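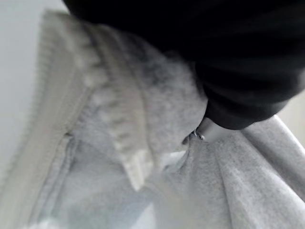

**Ticket 629** - folding cell drops garment / stalls, open day demo
**Site:** Prallora hall, visitor side
**Priority:** high (doors open 10:00)
**Status:** closed w/ follow-ups, see bottom

**Reported:** Dalell cell running the hoodie routine for the July open day. Picks garment, starts the lift, then either lets go or stops with "grip lost". Worked fine at our shop before shipping. T-shirts and towels OK. Only the zip hoodies.

Log below is local time. Typed on my phone, sorry.

**07:40** On site. Power on, homed, no faults. Ran towels first, all good. Switched to hoodie, grip lost on first lift. Same again on the second. Garment slides out, arm carries on up about a hand's width before it notices.

**07:55** Cleaned finger tips w/ alcohol wipe. No change. Checked cable at wrist, seated. Air not involved, fingers are electric on this one.

**08:05** Checked recipe. Someone loaded `fleece_v2` but the force value is still the T-shirt one. Force 20, should be 30 for fleece per our own sheet. Changed to 30, saved, power cycled bc the Kivari controller doesn't always take it live.

**08:15** Better. Holds plain fleece. Still loses it when the pick lands near the zipper. Finger closes with the slider in or right next to the pinch, sits on metal instead of cloth, and the grip sensor reads "closed on object" so it thinks all is well. Then the weight comes on and the thing slips.

**08:20** Looked at wrist cam stills for the bad picks. Grip point is up at the top of the zipper more or less every time. Cloth is bunched around the tip and the slider is right beside it. So it's getting there, it's just picking a bad spot to get to.

**08:30** Why there? Pick finder goes for the highest bump in the pile. With a hoodie dropped on the table half open, the highest bump is often the neck end of the zip. At the shop we tested with them zipped up and laid flatter. Different pile, different bump. Our miss.

**08:40** Options:
- mask out the zipper in the pick finder. Right fix, not happening before 10
- shift the pick sideways off the zip by a fixed offset. Ugly, fast
- only use hoodies w/o zips. Host says no, the zip hoodie is on the poster

Going with the offset.

**08:50** Put in 20 mm offset to the right of the zip line. First two tries grabbed one layer plus air. Turned down approach speed for the last bit of travel, now it presses into the cloth before closing and gets a proper handful.

**09:05** New problem. Light gray hoodie on the pale table, cam has a hard time with the edge on the left side, very washed out. The big window is on that side. Pulled the blind halfway. Confidence went from 60-something up to 88 and stayed there. Taped a note on the blind cord: LEAVE DOWN.

**09:20** Ran the full routine on repeat. Pick, lift, shake, lay down, sleeves in, fold. Slipped once in the whole block, and it retried by itself and got it. Good enough for visitors.

**09:35** Wongsuwan booth next door asked us to turn down the beeper. Done. NB the beeper is also the "arm about to move" warning, so I put the stack light on blink instead and told the hosts at our rail.

**09:50** Handover to host team. Told them:
1. If it stops with grip lost, press reset ONCE and wait. Pressing twice drops it to manual and then somebody has to home it.
2. Shake the hoodie out before dropping it back on the table. Zip side up.
3. Hands behind the line till the light stops blinking. Kids too.
4. Don't touch the recipe screen.

**11:10** Call from host, "arm frozen". Reset had been pressed twice. Homed it, back up. Moved item 1 onto a bigger sign.

**13:25** Grip lost three in a row. Blind was up. Put it down, recovered with no other change. Zip-tied the cord this time.

**14:40** A visitor asked if it can do up the zipper. It can't. Two more asked the same after that. Passing it on to whoever writes the demo script.

**16:00** Doors closed. No faults since 13:25. Tips look okay, bit of lint on the pads, wiped. Parked arm, e-stop in, key with front desk.

**Root cause:** wrong force value in `fleece_v2`, plus pick finder choosing the zipper end of an open hoodie. Window light made it worse.

**Follow-ups**
- [ ] Fix force in the master recipe, not only on this cell (still 20 in the repo, I checked)
- [ ] Zipper mask for pick finder
- [ ] Remove the 20 mm offset once the mask is in, it will mess up anything without a zip
- [ ] Reset button: ignore second press
- [ ] Shop test must include half open hoodies, dropped and not laid
- [ ] Darker table cover for pale garments, ask Prallora if they have one
- [x] Beeper back on before the cell ships home

Closing. Reopen if it slips agian at teardown test.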